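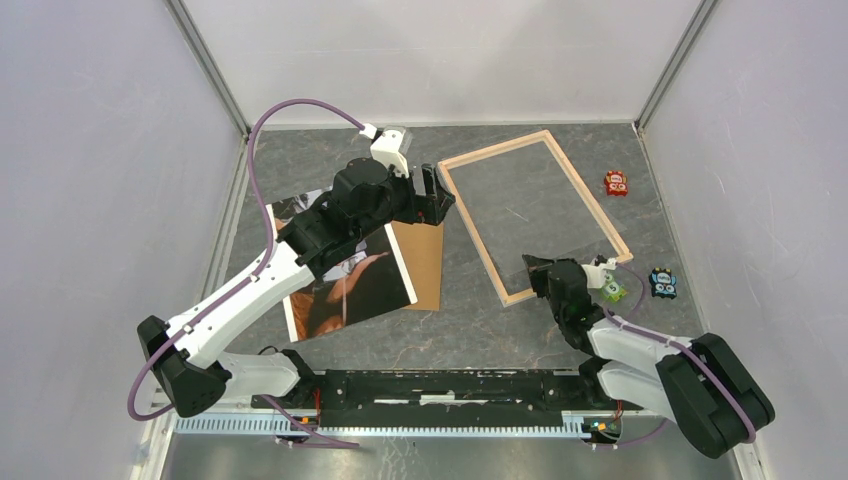
How a Picture Frame Works

A picture frame looks simple, but it does several jobs at once. It keeps a photo flat, holds it up where people can see it, and protects it from dust and fingers. Most frames do this with only a few parts, and you can learn all of them by taking one apart.

The parts

The outside part is the frame itself. It is made of four strips joined at the corners. The strips can be wood, metal or plastic. If you look closely at a corner, you will often see a slanted line where two strips meet. This is called a miter joint. Each strip is cut at an angle of 45 degrees, so two of them together make a square corner.

On the back of the frame, along the inside edge, there is a small step cut into the strips. Framers call it a rabbet. It has nothing to do with rabbits. The rabbet is a little shelf, and everything else in the frame rests on it.

Next comes the clear sheet. It can be glass or plastic. Glass is hard to scratch but it can break. Plastic is lighter and doesn't break as easily, so it is a good choice for a child's room. It does scratch, though, so wipe it with a soft cloth and never a paper towel.

Then comes the photo, and behind the photo comes the backing. The backing is a stiff sheet, often cardboard. Without it the photo would bend and slide down inside the frame. Small metal tabs or clips on the back hold everything in.

Why the order matters

When you put a photo in a frame, you work from the back. Lay the frame face down on a clean table. The layers go in like this:

Clear sheet first.
Photo second, with the picture side facing down.
Backing last.

It feels strange to put the photo in upside down, but remember that you are looking at the back of the frame. When you turn it over, the picture faces you.

If the photo has a white border, check that the border looks even on all sides before you close the tabs. A photo that is a little smaller than the frame can slip and sit crooked. Two small pieces of paper tape on the backing will keep it still.

Ask an adult to help with the metal tabs. They can be sharp, and on a new frame they are stiff.

What light does to a photo

Sunlight fades photos. The colors in a print are made of dyes or inks, and light slowly breaks them down. A photo on a sunny windowsill may look pale after a few summers. A wall that gets no direct sun is a better place. Some clear sheets are made to block part of the light, and museums use these a lot.

Damp air is a problem too. It can make a photo stick to the glass. For this reason, people don't usually hang old family photos in a bathroom.

Frames at the Bergate museum

The town museum in Bergate has 484 framed photos on its walls and 3,000 more in boxes. The oldest frame there is 120 years old and came from the Hájek portrait studio. Its backing is a thin wooden board held in with nails — there were no bendable tabs on it at all. Every November the museum takes some of the frames down, cleans the glass and checks the backing for damp spots.

Words to know

Backing: the stiff sheet behind the photo.
Border: the plain edge around a printed picture.
Miter joint: a corner made from two strips cut at an angle.
Rabbet: the step inside the frame that holds the layers.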